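Household Tasks Working Group
Minutes of the April meeting, Stadport office, second-floor meeting room

Present: Rosalía Salcedo (chair), Natnael Gudeta, Réjean Vachon, Kidus Wako (minutes)
Apologies: Wondimu Gashaw

The meeting opened at 10.05.

1. Minutes of the previous meeting

Accepted with one correction. Under item 4, "dish rack" should read "draining board". KW to amend the filed copy.

2. Matters arising

2.1 The Movik licence has been renewed. The new terms allow the simulator to run on two machines at once. RV has moved the overnight runs to the second machine.

2.2 Jeltell has not yet replied on the price of replacement finger pads. NG to write again.

2.3 The towel-folding task stays suspended. RS noted that the cloth model has not changed and saw no point in reopening it before the summer.

3. Kitchen sink tasks in simulation

3.1 NG reported on the sink set. The set has 800 runs, all in the simulated kitchen, with the start position of the arm varied between runs. The task is to grasp the drain stopper by its knob, lift it clear and put it down on the counter. A run counts as a success only if the stopper is at rest on the counter when time is called.

3.2 Of the 800 runs, 214 ended in success. NG considered this poor for a task that a child manages without instruction. The policy finds the knob in most runs. Failures come mainly at the grasp, where the fingers close too high and slip off the top, and at the lift, where the stopper is tilted and dropped before it clears the basin wall.

3.3 NG added that a further 145 runs were lost to the wrist striking the divider or the rim on the way in. These are counted as failures. RV asked whether they should be listed apart, as they concern path planning and say little about the grasp. Agreed to report them on a separate line from the next set onwards. The success rate will still be worked out on the full number of runs.
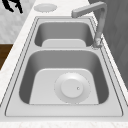

3.4 RV raised the question of contrast. Steel fittings on a steel floor give the vision model very little to work with, and the shading in the renderer is flatter than anything met in a real kitchen. He expected real steel to be harder because of reflections, and did not want the simulated figure quoted as a lower bound. RS agreed that it should not be quoted outside the group in any form until there are bench results beside it.

3.5 KW asked whether the stopper could be given a different colour in training. NG had tried this on a small batch. The grasp improved but the gain did not carry over when the original material was put back. He would prefer to vary the lighting and leave the materials alone. Agreed.

3.6 There was some discussion of the tap. The spout limits the approach from above at the back of the sink. RV proposed removing the tap from the model for the early training stages. NG objected that the arm would then learn paths it could never use. RS asked for both to be tried, 20 runs each, before any decision is made.

3.7 Water remains out of scope. The simulator has no usable model of a part-filled basin, and pulling a stopper against the weight of water is a different task from lifting a loose one. KW to state this plainly in the task sheet, as two readers of the last draft had assumed otherwise.

4. Bench trials

4.1 RV reported that the Nigatu arm is back from repair. The elbow joint has been replaced and recalibrated. Repeat positioning is within the maker's tolerance at low speed and has not yet been checked at full speed.

4.2 The bench sink is a single basin, so collision results for the divider cannot be compared with the simulation. RS asked for a price for a double unit. RV thought a second-hand one would do.

4.3 Wiping trials continue. The arm can wipe a flat surface along a set path. It does not notice where the dirt is and will go over a clean patch as readily as a dirty one. RV did not regard this as cleaning and would not want it listed as such in the annual report.

5. Draft statement on readiness

5.1 WG had sent a draft by email before the meeting. It says that single-step chores in a known kitchen are "close to practical use". NG could not support the wording on present figures. RV thought it fair for loading items into a crate, which has been steady on the bench for two months, but not for anything at the sink.

5.2 RS suggested that the statement name each task and give the result for each, with no general claim at the top. Agreed. The section on shop-floor work (crate loading, shelf facing) is to be kept apart from household tasks, as the fixtures there are fixed and the lighting is controlled.

5.3 KW asked that time per task be included. A successful stopper run takes far longer than a person would need, and a reader who sees only the success rate would miss this. Agreed.

6. Actions

NG: write to Jeltell again about finger pads; rerun the sink set with varied lighting; run the comparison with and without the tap.
RV: full-speed check on the Nigatu arm; price for a double sink unit.
KW: correct previous minutes; add the note on water to the task sheet.
WG: revise the readiness statement along the lines of item 5.

7. Any other business

RV asked that the bench room be left unlocked until 18.00 on trial days. RS to speak to the building office.

The meeting closed at 11.40. The next meeting will be held in the same room.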